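Board index > House and Home > Floors, Walls and Furniture
Topic: Oil or lacquer for a wooden kitchen table? (8 replies)

santeri_h
Hello everybody. I write from Kisau, and I ask you to forgive my English, I am learning it mostly from this forum.
My wife and I bought an old table from a neighbor. It is solid birch, 80 cm wide, and the old finish is almost gone. I have sanded one half of it already. Now I must decide between hard wax oil and water-based lacquer, and the more I read, the less I know.
I like a calm color, a light wood that stays light, together with gray.
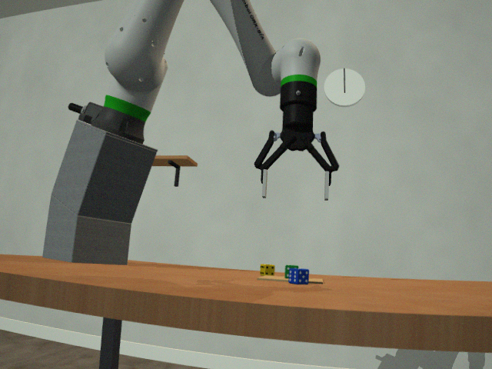
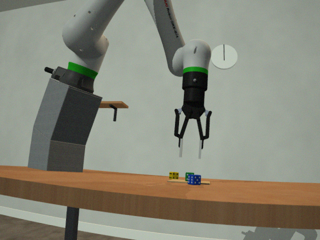
We have two children and one cat (Miso), so the table will meet milk, crayons, hot cups and claws. I would like to finish the work in November, before my parents come to visit. My budget is not big, but I do not want to do this again next year. What would you choose, and why?

Oona R.
Welcome, Santeri. I would choose oil and not think more about it. I oiled our table when we moved in and I have repaired it many times. When there is a ring from a glass, I sand that small place by hand, put new oil with a cloth, and the next morning it is gone. With lacquer you cannot do this. You must sand the entire top.
One warning: normal oil makes birch more yellow. Ask for the one with a little white pigment in it.

bonsu_dede
I must disagree with Oona, with all respect. Oil is nice for people who have time. I have three boys and I had an oiled table for two years. Tomato sauce, blackcurrant juice, a permanent marker. I was repairing it every second weekend and it still looked tired.
Then I took everything off and put three coats of matte lacquer, the type for floors. Since then I only wipe it.

Oona R.
Dede, may I ask if you put enough oil in the beginning? Many people put one coat and stop. It needs two thin coats, and you must wipe off everything the wood does not drink. If you leave extra oil on the top, it becomes sticky and collects dirt.

bonsu_dede
Two coats, wiped, exactly as it was written on the can. I was not lazy, I promise. I think we simply have different dinners.

R_Eskola
I worked 27 years in a furniture workshop in Prullanville, so I will add a few things.
Both of you are correct for your own house. Lacquer protects better against color and water. Oil is easier to repair. The sanding matters more than people think. For oil, stop at 150 or 180. If you polish the wood too fine, it does not take the oil well. For lacquer, sand between the coats with a fine paper, very lightly, and remove all the dust.
With water-based lacquer the first coat will raise the grain and the surface will feel rough like a cat's tongue. Do not be afraid. This is normal.
Also the underside! If you treat only the top, the wood can take moisture from one side and the boards may bend. One coat under is enough.
And please, the cloths with oil must be spread out flat outside to dry, or put in water in a metal can with a lid. A ball of oily cloth can start to burn by itself. I have seen it once and I do not wish to see it again.

onni.v
I don't agree about the underside. My grandfather never did it and his tables are straight.

R_Eskola
Maybe your grandfather had better dried wood than we can buy today. I still say to do it. It takes fifteen minutes.

onni.v
OK, fair. About the price, I bought the oil at Kauppinen and a small can was enough for a table for six persons, and the bench too. The lacquer was cheaper per liter but then I had to buy a good brush, and the roller left bubbles.

santeri_h
Thank you all, I did not expect so many answers. I did what I should have done first, and made a test on the bottom of the table: one square with white oil, one with matte lacquer. I left a spoon of coffee on each during the night.
The lacquer had no mark. The oil had a light brown shadow, but I must say that I waited only one day before the test, and on the can it says to wait a week. So it was not a fair competition.
My wife prefers how the oil feels under the hand. I prefer to sleep. We will wait for the full week, repeat the coffee, and then decide. Raimo, I have one more question: if I sand the oil square again, can I put lacquer on the same place, or will it not hold?

R_Eskola
Not on fresh oil. Let it harden for some weeks, sand it well, and try a small spot first. It is under the table, so leave it as it is and do the test for the lacquer somewhere else.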